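Care of Stone Counters and Service Areas

The following guidance applies to granite counters in shared kitchens, reception points and serving areas managed by Pullville Residences. It replaces the sheet issued in April. Questions may be directed to Martim Bettencourt in the housekeeping office, extension 292.

Daily Cleaning

Clear loose crumbs with a dry cloth before any liquid is used. Grit dragged across a polished surface may leave fine scratches, which show most plainly on dark stone.

Use warm water with a few drops of mild dish soap. Vinegar, lemon juice, bathroom descalers and powdered cleansers must not be used on granite, as they wear away the sealer. Apply the soapy water to the cloth and not to the counter, so that it does not run down the front panel or collect at the joint.

Fold the cloth into quarters and press with a flat hand, working from the far edge toward the front. When one face of the cloth is soiled, turn it to a clean one. Small items such as glasses and the service bell may be moved to one side while the open area is wiped, then returned once the area beneath them has also been cleaned.
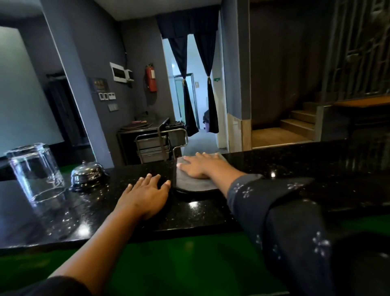

Drying and Streaks

Black granite shows every streak. Rinse with a second cloth dampened in plain water, then dry at once with a clean microfiber cloth. Check the surface from a low angle, facing the light. A dull film that remains after drying usually means too much soap was used.

Glassware and Metal Items

Glasses stored upside down should be fully dry before they are set on the counter, or a ring will form under the rim. Chrome is to be wiped with a barely damp cloth and buffed dry. Do not immerse a service bell, and do not spray cleaner near the plunger.

Carts and Trays

Stainless steel is wiped along the grain. Trays are stacked only when dry, with the heaviest at the bottom. Carts must not block access to fire extinguishers, switches or electrical boxes.

Sealing

Place a spoonful of water on the stone and leave it for ten minutes. If the stone darkens, report the counter for sealing. Requests received by noon on Friday are scheduled for the following week.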